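Filed under: Opinion / Workplace & Automation

The hand has fingers. Does your rulebook?

By Stepan Melnychuk

The safety binder at our Skevville shop runs to 109 pages, and 11 of them concern ladders. We own two ladders. Humanoid hands get a paragraph, pasted in last May from a Floltier brochure, which advises operators to "exercise normal caution". I have watched our operators exercise normal caution around the microwave, and I would like something stronger.

My complaint is with the word "gripper". Our rules were written for a thing with two jaws that is either open or shut. You could put a light on it, green for one and red for the other, and a tired person on night shift would know where they stood. A hand with fingers spends most of its working life in between. Partly open is a perfectly respectable posture for it, and our binder has no colour for that. 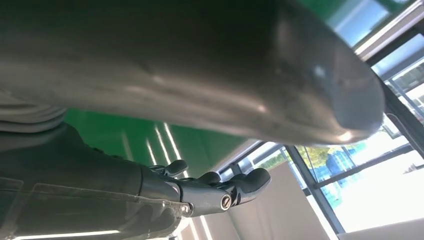
Bošković, the consultancy that audits us, proposes a four-step sign-off before anybody reaches in: motion stopped, power state confirmed, grip state called aloud, second person agrees. I grumbled about the calling aloud. It makes grown adults sound like they're landing a plane. Then I tried writing a better version over a weekend and came back with the same four steps in a worse order.

Where I part ways with the auditors is sleeves. They want fabric covers on forearms treated as cosmetic. A cover has seams and folds, and anything with folds will sooner or later find a bolt head to argue with. Put it on the inspection sheet, next to the wrist, and make somebody initial it.

Dollari, our competitor down the road, has gone the other way and bought an app. It sends a reminder to inspect the hand. You may dismiss the reminder with your thumb — a digit the app's authors evidently trust more than I do.

I'd settle for four pages. Take them out of the ladder chapter if paper is the problem.

We use cookies to improve your visit. By continuing to browse, you agree to our cookie policy. Accept | Manage preferences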